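From: Higinio Villaseñor
To: Soft Toy Repair list
Date: 11 Oct 2023
Subject: Re: Washing a long-pile bear without losing the curl

Uzma Butt wrote:
> I have been given a bear to clean before it goes to my niece. The fur
> is long and curly and the muzzle is a different, much shorter fabric.
> The foot pads are gray and also short. There is no care label left,
> only a stub of ribbon in the side seam. My usual method is a pillowcase
> and a cold machine wash, but I did that to a curly lamb in July and it
> came out looking like a bath mat. Is hand washing any safer? And do you
> take the stuffing out first or leave it in? I would prefer to leave it
> in, as I am slow at closing seams.
>
> Uzma

Uzma,

Leave the stuffing in if it is polyester and the bear has no joints, no music box and no bean bag in the seat. Squeeze it all over before you decide. If you feel anything crunchy or gritty, open the back seam and look, because old foam turns to crumbs and those will work their way out through the backing once they are wet.

I would not use the machine. The lamb probably went flat from the spin and not from the water. Curly pile is crimped by heat when it is made, and it holds up to cool water well enough, but pressing it hard against a drum while it is soaked pulls the curl straight. A surface wash is all most bears need anyway.

I have a bear of the same general type on my table this week, caramel brown and shaggy, with a cream muzzle and gray pads, so I can tell you what I am doing with that one.

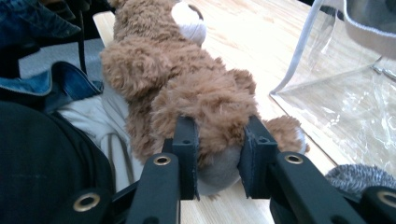
1. Brush before any water. I use a wire pet brush with the coated tips, working from the ends of the fur toward the backing. Hold the fur at the base with your other hand so you are not pulling on the knit. Skip the muzzle and the pads. A brush like that will raise fuzz on short pile and you can't lay it down again.

2. Mix the suds. One teaspoon of wool wash in a quart of cool water, whipped with a hand whisk. I use Mallosent, but any wash without softener in it will do. You want the foam and as little of the water as you can manage.

3. Do the pale parts first, while the foam is clean. Put foam on a white cotton cloth and wipe the muzzle in one direction, starting next to the nose and going out to the seam. Then the pads. If brown color comes off on the cloth at the seam, stop there and let it dry before you go on, or you will have a tan ring around the face.

4. Now the long fur. Work the foam in with your fingertips, one area at a time, and wipe it off with a damp cloth before moving to the next. I go head, arms, body, legs. Check under the arms and between the legs, where the fur mats and dirt collects.

5. Blot with a towel. Don't wring, and don't twist the arms or legs – the seams there are short and take a lot of strain.

6. Dry it on a rack in front of a fan with no heat, and turn it every few hours. Mine take about 30 hours. A bear that feels dry on the outside can still be damp next to the stuffing, so press a dry tissue hard against the belly before you call it done.

7. When it is nearly dry, mist the fur lightly and scrunch it in your hand to bring the curl back. Leave it alone after that until it is fully dry. If you brush at this stage you will get the bath mat again.

For your lamb, try step 7 by itself before you give up on it. It has worked for me on flattened pile twice and failed once.

On closing seams, a ladder stitch with upholstery thread is fine, and long fur hides nearly everything. Pick the trapped hairs out of the seam with a blunt needle afterward.

If you do find a label inside, post what it says. Someone on the list may know the maker.

Higinio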